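5. トレーニングセッションの設定と実行

本章では、認知トレーニングソフトウェア Vomon の個人用セッションを設定し、実行する手順について説明します。アカウントの登録および端末の初期設定(第3章、第4章)が完了していることを前提とします。

5.1 課題の種類

Vomon には次の課題群が収録されています。

N バック課題:連続して提示される文字または位置を保持し、N 個前の刺激と一致するかどうかを判定します。
系列再生課題:提示された数字列を、順方向または逆方向に入力します。
切り替え課題:画面上部の指示に従い、判定規則を試行ごとに変更します。
視覚探索課題:妨害刺激の中から標的を探し、選択します。

各課題の難易度は1から19までの段階で管理されます。初回の開始段階は、5.2 の基準測定の結果から自動的に決定されます。

5.2 基準測定

1. ホーム画面で「測定」を選択します。
2. 測定の種類から「基準」を選択し、「次へ」を押します。
3. 音声を使用する課題が含まれるため、音量を調整します。テスト音が明瞭に聞き取れることを確認してください。
4. 画面の指示に従って練習試行を行います。練習試行の成績は記録されません。
5. 「開始」を押し、本試行を行います。本試行は全153試行です。
6. 「測定完了」と表示されたら、「保存」を押します。

注意:本試行の途中でアプリケーションを終了した場合、それまでの回答は破棄されます。再開はできません。手順1からやり直してください。

注記:基準測定は、普段トレーニングを行う時間帯に実施してください。睡眠不足時や飲酒後の測定値は、開始段階の決定に適しません。

5.3 セッションの作成

1. 「計画」タブを開き、「新規セッション」を押します。
2. セッション名を入力します。同じ名称は重複して登録できません。
3. 課題を一つ以上選択します。選択した順に実行されます。順序を変更するには、課題名を長押しして移動します。
4. 課題ごとに試行数を設定します。初期値は51です。
5. 課題間の休憩時間を設定します。休憩を省略する場合は「なし」を選択します。
6. 難易度の調整方法を選択します。
 自動:直前のブロックの正答率に応じて段階が上下します。
 固定:指定した段階を維持します。
7. 「登録」を押します。

注記:切り替え課題を N バック課題の直後に配置すると、反応時間が長めに記録されることがあります。反応時間を経時的に比較する場合は、課題の順序を変更しないでください。

5.4 通知の設定

1. 「計画」タブで対象のセッションを選択します。
2. 「通知」をオンにし、時刻を指定します(例:午前7時30分)。
3. 繰り返しの間隔を「毎日」または「一日おき」から選択します。

端末側で通知が許可されていない場合、設定は保存されますが、通知は表示されません。

5.5 セッションの実行

1. 通知を押すか、「計画」タブからセッションを開きます。
2. 画面が視線の正面に位置するように端末を置きます。
3. 「開始」を押します。
4. 各ブロックの終了後に正答率と反応時間の中央値が表示されます。確認後、「次へ」を押します。
5. 全課題の終了後、主観的疲労度を5段階で入力します。
6. 「終了」を押します。

注意:頭痛、めまい、眼の痛みなどの症状が現れた場合は、直ちに中止してください。光刺激による発作の既往がある方は、使用前に医師に相談してください。

5.6 結果の見方

「履歴」タブでは、課題別の正答率、反応時間および到達段階を折れ線で表示します。同じ課題を反復すると、課題への慣れによって成績が向上します。表示される値は当該課題の成績であり、日常場面の記憶力や学業成績を示すものではありません。また、本ソフトウェアは診断を目的としたものではありません。

記録を書き出す場合は、「履歴」タブ右上のメニューから「CSV 出力」を選択します。列の定義は付録 B を参照してください。

5.7 エラー表示

エラー301:記録領域の空き容量が不足しています。不要なデータを削除してから再度保存してください。
エラー153:基準測定の結果が見つかりません。5.2 の手順を実施してください。
エラー51:音声出力を検出できません。ヘッドホンの接続を確認してください。

上記の処置で解消しない場合は、画面下部に表示される識別番号を控え、Jornbridge サポート窓口に連絡してください。

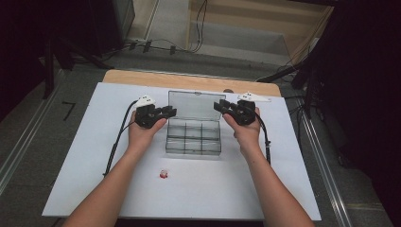 窓口への連絡時には、識別番号のほか、使用中の端末の機種名およびソフトウェアの版数が必要です。版数は「設定」の「製品情報」で確認できます。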